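Print this page | E-mail this page

Ticket 28 – Arm stalls on the nesting task
Opened: 14 Jun 2023
Team: Plutoma, after-school robotics club
Status: Waiting on team

Hello again, and thanks so much for your patience with us last time! The students are getting ready for the Brunex challenge in August, and they've chosen the nesting task, where the arm has to stack bowls by size. It went beautifully for nearly 3 weeks. Now the program stops with a "grip timeout" at step 7, right when the jaw is at the top bowl, and we have to start over from the home position.

We've re-run the Funier calibration 2 times, checked the cable at the wrist and gone back to the older script – same message every time. The kids have been very good about it, I must say. Our setup has the pink bowl at the bottom, then purple, then the bright blue one.

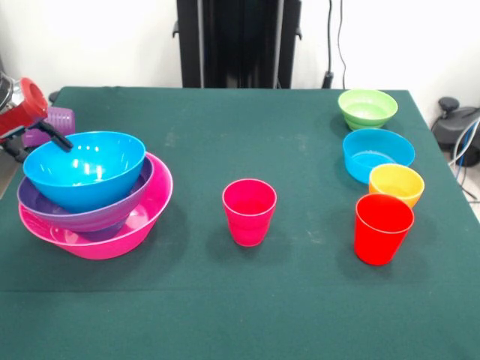 Psarras support: Thanks for all the detail, it really does help. Step 7 waits for the jaw to report its position, and the default wait is quite short for thin plastic rims. Please open the grip settings, double the timeout and run step 7 by itself before trying the full program. If it stalls again, send us the log from that run and leave the arm powered on.

Will do! We meet again tomorrow after school, so I'll add the log to this ticket then.

E-mail this ticket | Print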